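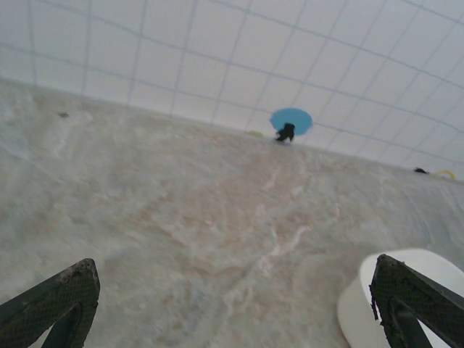 14/03/2020. Corner file is finished as far as it is going to be this season. The last batch from the Leltham matches went in this morning, and the full set of dead balls in Citano now stands at 3560, of which 2699 are corners. The rest are wide free kicks, which I have left in their own tab and not touched. The thing still to sort out is where the ball lands. I went through it again with Sylvain at the marbled table and used the ceiling to explain: the panels are all one size up there, but the ones farther off look smaller and more bunched together, and the lines bend a little on the way. Main-stand video does the same to the penalty area. If you click on the far post and the near post by eye, the far zones come out too narrow and deliveries get put in the wrong one.

So the question for today was how many of the far-post corners in the file are really far-post corners.

What I did. Took the home games first, as the camera position at Szczepańska Road does not move from one match to the next. Marked the corners of the six-yard box, the penalty spot and the two outer corners of the penalty area on a still from each half, then let the script work out the real position from the clicks. The script is the one Bereket wrote in the fall, with his fix for lens bend turned on. It was off by default. I did not know that until I read the settings file, and every run before this week was done without it.

Result with the fix off: fine in the middle of the goal, poor past the far post. Deliveries that drop outside the far post get pulled in toward it.

Result with the fix on: far post is good. Near post is slightly worse than before, but it stays inside its zone in all the ones I checked by hand.

Checked by hand means I went back to the behind-the-goal camera, where we have it, and wrote down which player the ball dropped on and where he was standing. We have that angle for 17 matches. It is tedious and I would not want to do it for more.

Away games are another matter. Vultora film from a scaffold that sits lower than anything else in the league, and in the second half of our game there the operator zooms in as soon as the taker puts his arm up. You lose the penalty spot and one side of the box. I tried using the edge of the mowing stripes as a stand-in line. It works if the stripes are straight, and theirs are not very straight. I have flagged those corners as "zone uncertain" and they stay out of the totals. Please do not unflag them to make the sample bigger. Zofia asked about it and I said the same to her.

On the football itself, for Wanda, who wants something she can take to the coaching staff:

Our near-post corners get a first touch from one of our own players more often than the far-post ones do. That held up after the correction. What changed is the far-post group. Before, it looked like we were winning a decent share of first contacts out there. A good part of those were balls that dropped in the middle of the goal, in front of the keeper, and were filed wrong. Take them out and the far-post delivery looks weak. It goes over everybody or it goes to the fullback.

I am wary of saying much about goals. There are too few of them from any one zone. I would stay with first contact and second ball, and leave the goals to the highlight clips.

Second ball. I had been counting any touch by us within the penalty area after a first clearance. Imogen pointed out that this counts our own center back heading it straight out for a goal kick, and she is right. New rule: the touch has to keep the ball in play and we have to still have it on the next touch after that. I have recoded our own corners on the new rule. The opposition corners are still on the old rule, so the two columns cannot be compared yet. I have colored the old-rule column gray in the sheet.

Short corners are a mess. The tag "short" has been used for three different things by three different people:
- taker passes to a man within ten yards and that man crosses
- taker passes short, gets it back, and he crosses
- taker passes short and the move goes back to the halfway line

I have split the first two into "short, one pass" and "short, return." The third I have called "recycled" and it does not count as a delivery at all. Anything tagged before the winter break needs looking at again. Sylvain has started on it and has got as far as the cup game.

Marking. I want to add a column for whether the defending side is marking man for man, by zone, or both. Tried it on a handful of corners with Zofia, each of us tagging alone and then comparing. We agreed on the pure man-marking sides every time. We did not agree on the mixed ones. She calls it mixed as soon as there is a man on the near post, and I only call it mixed when there are at least three players holding a spot in the six-yard box. Neither is wrong but we have to pick. I would go with mine, mainly for the reason that nearly everybody puts a man on the near post and her rule would leave us with hardly any man-marking teams. She is going to think about it.

In-swing and out-swing: no problems. The only odd ones are where the taker changes his mind on a windy day and hits it flat. Tagged "flat." There are 4 of those and I will not make a chart of them.

Fixtures. With the next round called off there is no new video coming and I don't know when there will be. Bereket thinks we should use the gap to redo last season with the lens fix on. I am for it, but only the home games, and only after the short-corner tags are cleaned up. Otherwise we will be doing the same pass through the video twice. He has the old drives at his place and will copy them over.

Problem with the drives: the first-half and second-half files for last March are named the same thing and sit in different folders. If you drag them both into Citano it overwrites the first with the second and gives no warning. Rename before importing. I lost the first half of the Vultora home game that way yesterday and had to import it again.

Small things while I remember:

Clock offset. The match clock in the video starts at the whistle for our own recordings and at the start of the file for the league's. I add the offset by hand in column C. If column C is blank, the times are not match times.

Team names. Use the short names from the list on the first tab. There are still rows with the full club name and rows with a space at the end of it, and they come out as separate teams in the pivot.

Player shirt numbers. The league feed swapped two of our substitutes for one whole match. Corrected in our copy. Not corrected at the source, so do not re-download that match.

The stills I marked are saved in the folder called "box points," one per half. If anybody wants to check my clicks, open the still and the text file with the same name next to each other. I think the ones from the evening games are less good. The far side of the box is in shade and the line is hard to pick out against the grass. A second person clicking the same points would tell us how big the error is. Wanda offered, and I would like to take her up on it before she sees the results so she is not leaning one way.

To do next, in this order:
Finish the short-corner tags (Sylvain).
Second set of clicks on the evening games (Wanda).
Opposition corners recoded on the new second-ball rule (me).
Decide the marking rule (Zofia and me).
Turn the lens fix on by default and put a line in the settings file saying so (Bereket).

The one-page version for the coaches waits until the first three of those are done. Imogen has the template from the goal-kick work and says the pitch drawing in it is the wrong way up for corners, so that needs flipping as well.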